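The Long Way to a Smaller Kitchen

Stullidville has 2000 residents, one stoplight and a lot of kitchens built for families that have since moved out. The houses along the river went up when a big pantry was a selling point. Many of their owners are now in their seventies, cooking for one or two, and walking too far between the stove and the sink.

Vesna Kelmendi has been redoing these rooms for most of her working life. Her shop, Riddale, takes on small jobs that larger remodelers in Nellier tend to pass up. She charges $70 for a first visit and spends most of it asking people what they cook.
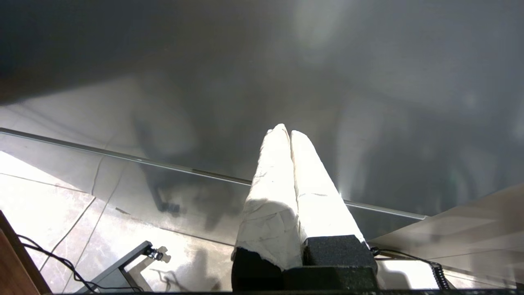

Most of her clients want the same thing at first, new cabinets. Kelmendi tries to slow them down. She asks them to live for a week with only the pots and plates they use, and to box up everything else. Small fixes come next, and she is not fussy about how they look. The money, she says, should go to the work surface, the lights and the faucet.

Countertops are where budgets get into trouble. One couple on the river road had set aside $300 for a short run beside the sink and found that it barely covered the cutting and delivery. They waited until July, when a larger order left a usable remnant at the yard, and paid $270 for the piece. It was the wrong shade by a little. They took it anyway and moved the drying rack to the other side.
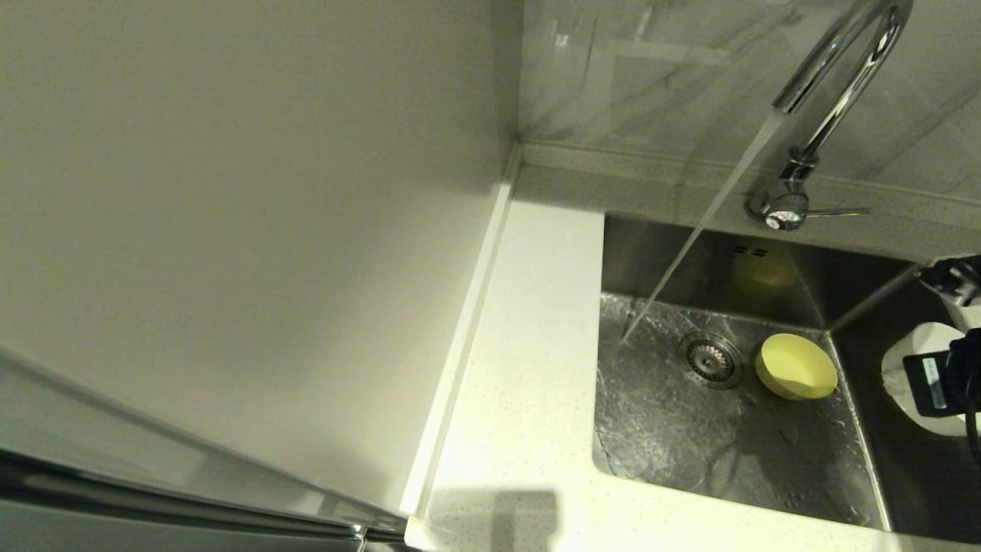

Görtz, reached by phone on a Friday afternoon, said the counter matters less than the distance to it. You can chop on anything, he said, but if you have to carry a full pot across the room, you will stop making soup.

Kelmendi agrees on the soup. She still wants at least one clear stretch of counter next to every sink she works on, and she has turned down jobs over it. Her next one is a galley kitchen two doors from the post office, where the owner wants to keep the old stove.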